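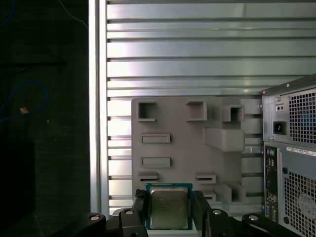

*A desktop processor, up close, with the gray tray behind it.*

Hi, I'm Chrysanthi Andreadis, and Lallow is my little computer shop and repair school on Adams Street in Skonville! I started it one February with a folding table, a borrowed screwdriver set and way too many old desktops (my garage still hasn't forgiven me). Since then we've had 1,745 machines across the bench, and I've probably talked too long about most of them.

We do two things. We fix and build desktop computers, and we teach regular people how to do it themselves. Tshepo Ntuli runs the repair side and can talk thermal paste all day if you let him. Hui-mei Yau teaches our beginner class, which is capped at 6 people so everybody gets real time with the parts. You'll learn how a processor sits in its socket, what the little lever is for, and how memory clips into its slots – it's so much fun the first time you get it right!

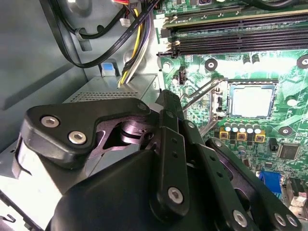
**Do I need to bring my own computer to class?**
Bring one if you'd like to work on it, but we keep practice desktops here for anyone who needs one.

Come say hi, the coffee's on me.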